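Home | Units | Readings | Contact

Colour and Light in Small Rooms – Week 8 notes
Reading time: 4 min 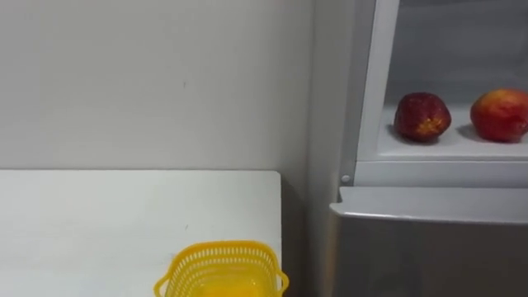
I get asked every term why white is so hard to pick, and my answer is always the same – it borrows. A white paint takes on whatever light and colour you put near it, so the chip you loved at the shop can look like dishwater at home. Try it with a plain white wall that has a faint warm-grey cast. Stand a white tabletop in front and suddenly you're comparing two whites, then put a bright yellow plastic basket on the table and your eye runs straight to it (mine does, every time!). We call that simultaneous contrast, and it's on the assignment.

Corners are worth a look too. Two walls painted from the same tin will rarely match where they meet, as each catches a different share of the light. When I did the Fostham flat I had a client swear the painter had switched tins. He hadn't.

For your Okville site visit, please bring:
- your A4 sample boards, painted with two coats
- a grey card
- notes on which way the windows face

Look at your boards at 8 in the morning and again in late arvo. Write down what changed before you talk to your neighbour about it.

Related
Week 7: Reading a paint chart
Week 9: Lamps and the Ersoy house
Preniler colour plan (19 pages)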